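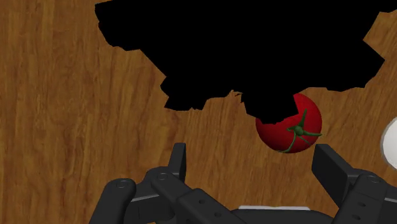
Step 1: Start with the hand view

I run the simulated arm for our Wellville open day, and the first thing I put on the big screen is the view looking out over the gripper. People get it right away! The fingers are open, the tomato is just past them, and everyone starts telling me which way to go. Let them. I used to open with a talk about joints and lost half the room before anything moved.

Step 2: Switch to the side view and hand over the controls

Once they've steered a little, flip to the wider camera so they can see the whole arm and the table. Depth is so much easier from there. Ask your visitor to say where the fingers are before they press anything, then have them come down in short taps (long presses are how things get knocked over). If you're using Sinder to load the room, keep the speed slider at 4. Damir Milošević likes it faster, but Damir has had a lot more practice than a kid from Grodstead who walked in a minute ago.

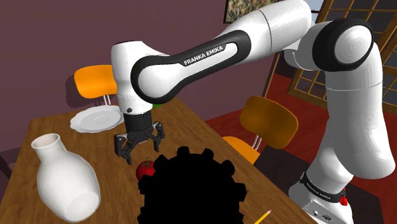
Page last changed: December

A vase on its side is fine to leave there, by the way. I only reset the room between groups. Last time we had 23 people in one group and nearly 200 through the door, so resetting after every turn would have eaten up the afternoon.

Step 3: Close, wait, lift

Line the fingers up on both sides of the fruit, close them, and count to two out loud. Then lift straight up, just a little – no sideways moves yet. Apples make a nice second round after the tomato. When the apple is up off the table, stop and let people take a good look before you pick somewhere to put it. I usually say the plate. 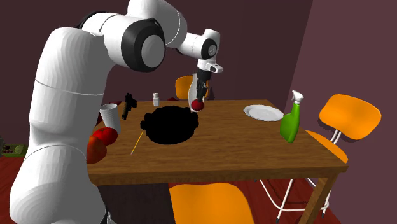 Wellville Robotics Club – Demo Team

Step 4: Put it down and swap drivers

Plan a path that stays clear of the spray bottle if you're headed for the plate. Go over first, then down, then open. Amra Leka keeps the sign-up sheet by the door, so send finished drivers back to her and call the next name. And save your room file before you shut down for the day!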